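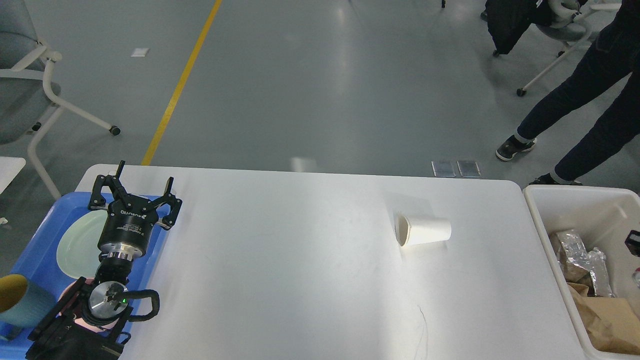

Iara Ulloa wrote in under the last review to ask if Kettle 2 is worth the upgrade or if she should stay on the old one and keep patching. Short answer, upgrade. Long answer below, typed fast, sorry.

Kettle is the task planner from Darnley. You give it a goal, a list of things the arms can do, and whatever your perception spits out, and it hands back an ordered plan for both arms. Ours is table clearing. Dishes go to the blue tray on the left, trash goes to the white bin on the right. Sounds dull. Great test for a planner though, with two arms sharing one table and a pile of stuff that doesn't keep its shape.

Install first. Painless. One package, one config file, and it found both arms without me editing ports by hand. Old version took me most of a Saturday. The config for our setup came to 112 lines, and a good chunk of that is zone definitions you only write once. Comments in the default file are decent. The one about frame offsets is wrong, sign is flipped. Cost me a morning.

Arm assignment is the big new thing. Version 1 gave each object to the nearest arm and left it there. So a mug near the middle could go to the right arm, which then had to cross everything to get to the tray. Now it looks at where the object has to end up as well. Left arm gets dishes, right arm gets trash, and I didn't write a rule for it. You can still force it by hand with a pin. I have one pin left in the whole file.

Replanning is much quicker too. Move a cup by hand while it's thinking and it drops the old plan and makes a new one, no restart. In v1 that was a hang. Every time. 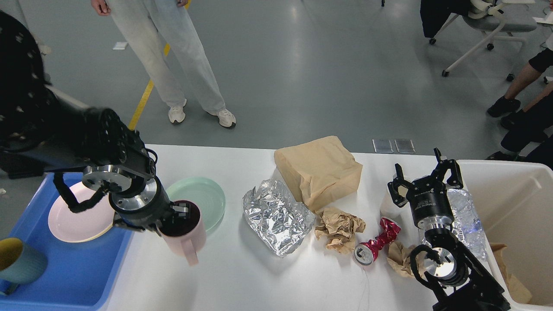

Fine for cups, one reader commented on my early notes, but what does it do with foil and crumpled paper when the detector can't make up its mind? Fair. Mixed. Kettle takes a confidence number per object now, and anything under your threshold goes into a "look again" queue that gets another pass once the easy stuff is cleared. I like this a lot. Foil that came back as two separate objects on the first pass often came back as one after its neighbors were gone. Clear plastic is still a pain, but that's on the detector (we run Monari) and not on the planner. Don't blame Kettle for it, I did for a while and had to apologize in the issue thread.

What bugs me is the threshold is global. One number for everything. I want it low for paper, high for dishes. Dropping a ball of paper, who cares. Dropping a plate, different story. There's a request open for per-class thresholds, no date on it.

Collision handling between the arms – better, still not great. Kettle reserves chunks of table for each arm and won't let the other one in until the chunk is released. Safe. Also slow, as the chunks are huge by default and one arm sits there waiting while the other finishes something nowhere near it. Cut the cell size in half before you do anything else. The docs warn that smaller cells use more memory and they do. Runs okay on our 16 GB machine, I wouldn't try it with less. 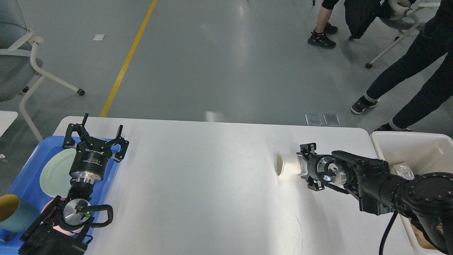

Next complaint, the plan viewer. It's a browser tab with a timeline per arm, colored blocks, click a block to see why the planner picked it. The "why" panel is the best part of the whole release. Tells you which alternatives it scored and what they lost on. But the tab leaks memory or something, after an hour of running it crawls and you have to close it and reopen. The planner itself keeps going so no harm done, just annoying when your trying to show it to someone.

Logging is plain text now, finally. Grep works. Replay works from the same file, so I can rerun a bad plan at my desk with the arms switched off. Failed grasps get logged with the grasp pose, not only an error code. Small thing, saves me so much time.

Also tried Ulov for a bit as a comparison. Prettier, nicer editor with drag and drop trees, and for one arm I might pick it. With two arms you end up writing the handoffs yourself and my tree got unreadable fast. Went back to Kettle.

Docs – thin on custom actions. The exmaple skips the release step, so copy it as is and your gripper holds on forever. Add the release call yourself, right after the place check.

So Iara, yes, upgrade. Back up your old config, the converter drops pins without telling you. Fix the offset sign, halve the cells, close the viewer when you're not looking at it. I'll post my zone file once I've cleaned it up.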